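Bíró's Biggest Fund Cuts Its Zedix Stake, and I Have Thoughts

I was halfway through a sandwich when the new ownership filing for Zedix popped up, and I'll admit I put the sandwich down. If you've been reading me for any length of time you know I have a soft spot for dull companies that make dull things (Zedix makes valves and flow meters for water utilities, so we are talking very dull), and you also know that the one big outside shareholder everybody watches there is Bíró, the family-run investment house that has been in the stock since before I started writing this column.

Well, Bíró sold. Not all of it, but enough to get people chattering. The filing shows the firm's main fund is down to 6 percent of the company. It held 9 percent the last time it had to report, so a third of the position is gone in one quarter. For a shop that usually moves at the speed of wet cement, that's a big step!

The stock did what you'd guess. It opened lower, bounced a bit around lunch, then drifted down again and closed near the bottom of its range for the day. Trading was heavy, at least by Zedix standards, and my inbox filled up with versions of the same question: what do they know that we don't?

My answer is probably nothing. Let me walk you through why I think so, and then where I might be wrong.

First, the fund itself. Krisztina Fekete has run it for years, and her letters to investors are some of the few I read all the way to the end. In the spring letter she spent almost a full page on position size. The gist was that two holdings had grown so much that they were pushing everything else around, and that she planned to trim them "without hurry and without apology." She didn't name the two. But Zedix had a terrific run over the winter, and you didn't need a calculator to figure out it was one of them.

Second, look at where the money went. The same batch of paperwork shows the fund building up its stake in Floter, the payments processor, and opening a brand new position in Rernska, which runs cold storage warehouses and went public not that long ago. So this isn't a manager running for the hills and sitting in cash. She took money out of something that had gone up a lot and put it into two things that hadn't. You can argue with the picks (I will, in a minute), but there's nothing spooky in it.

I called Bíró's office anyway, and they politely told me they don't comment on individual holdings. I expected that. I also called Zedix, and to my surprise I got a real person in the finance department who called me back the same afternoon.

That was Tumelo Venter, the head of investor relations, and he was pretty relaxed about the whole thing. "We've had a good dialogue with them for a long time and we still do," he told me. "Shareholders rebalance. We'd like them all to hold forever, but that's their decision." He wouldn't say whether the company had been told ahead of time, and he wouldn't touch my question about who bought the shares. I did ask twice.
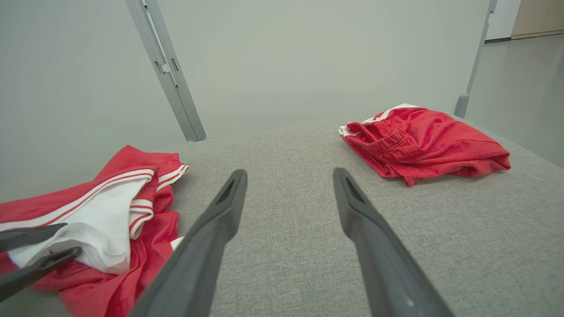

Who bought them is the part I'd love to know, because a block like that doesn't get soaked up by people like you and me poking around on our phones. Somebody with real money took the other side. The next round of filings comes in July, and unless the stock was split up among a bunch of smaller buyers who fall under the reporting line, we should see a new name or two then. My guess is an index fund or a pension manager, but it's a guess and I wouldn't bet lunch on it.

Now for the bit where I might be wrong.

Zedix's order book has been getting a little thinner. The company doesn't shout about this, but it does give a count of open utility contracts in its quarterly report, and the latest figure is 2,333. That's down from the quarter before, and it's the first drop I can remember writing about. Management blames timing. A lot of cities sign their water projects on a budget calendar, and a few of the bigger ones slid into the second half. I've covered this business long enough to know that happens all the time. I've also covered it long enough to know that "timing" is the word every company reaches for when orders slow down, so I'm keeping an eye on it.

Then there's the price. Even after the drop, the shares trade at 31 times last year's earnings. That is a lot to pay for valves! When I first wrote about Zedix it was priced like something you'd find at the back of a hardware store, and a big part of the fun was that you weren't paying for any growth at all. These days you're paying for plenty of it. If the order count slips again, I don't think the market will be nearly as patient as I am.

So could Fekete have looked at the same order count, looked at the same price, and decided the easy money was made? Sure. I'd say that's part of any decision to trim. But she still owns 6 percent, and Bíró is still the largest outside holder by a good distance. People who think a company is in trouble don't usually hang on to that much of it.

A quick word on the new stuff, since several of you asked.

Floter I get. It has been in the doghouse ever since it lost that big grocery client, and the stock is cheap compared with the other payments names. The rest of the business has kept growing, slowly, and they've been paying down debt. I don't own it, mostly because I find payments companies hard to tell apart, and every time I think I understand who is charging whom for what, somebody changes the fee schedule. But I can see the case. Bíró likes to buy things when they're unloved and then wait, and Floter is about as unloved as it gets right now.

Rernska is the one that made me scratch my head. Cold storage is a good business if your buildings are full and a miserable one if they aren't (you're paying to keep the air cold either way), and Rernska has been opening new sites faster than it has been signing up customers. The company says the space will fill. Maybe it will! The position is small, just 3 percent of the fund's stock holdings, so it looks to me like somebody dipping a toe in. I'd want to see a couple of quarters of better occupancy before I got anywhere near it. A reader who works in frozen food distribution wrote me last month to say the newer warehouses are very nice and very quiet, and I haven't been able to get the "very quiet" part out of my head.

One more thing about these filings, and I say it every time, so regular readers can go get a coffee. They're old by the time we see them. What came out is a snapshot of what the fund held when the quarter ended, and weeks have gone by since then. Fekete may have sold more Zedix. She may have bought some back on the dip. She may have thought better of Rernska altogether. They also only show the stocks the fund owns outright, so if there's a hedge sitting on the other side of any of this, you and I can't see it. I read them because they tell me which companies smart people are spending time on, and then I go do my own homework. Copying the trades is a different hobby, and in my experience an expensive one.

As for me, I own Zedix and I'm not selling on this news. It's in my retirement account, I bought it a long while back, and I don't plan to do anything with it before the next earnings report. I'm not adding at this price either. If the shares came down another good chunk with the order count holding steady, I'd be interested, and I'd tell you here before I bought any. I have no position in Floter or Rernska and no money with Bíró.

Zedix hasn't changed its forecast for the year, by the way. Venter pointed that out to me before I had a chance to ask. The company still expects sales to grow a little faster than they did last year, with most of the gain coming in the back half when those delayed city contracts are supposed to land. The annual meeting is coming up too, and shareholders can send in questions ahead of time through the company's website. Mine is already in, and it's about the order count. If they read it out, I'll let you know what they say.

Got a filing you want me to look at? Drop it in the comments with the name of the company and I'll try to get to it. Please, no more crypto miners for a while, I'm still working through the last pile you folks sent me.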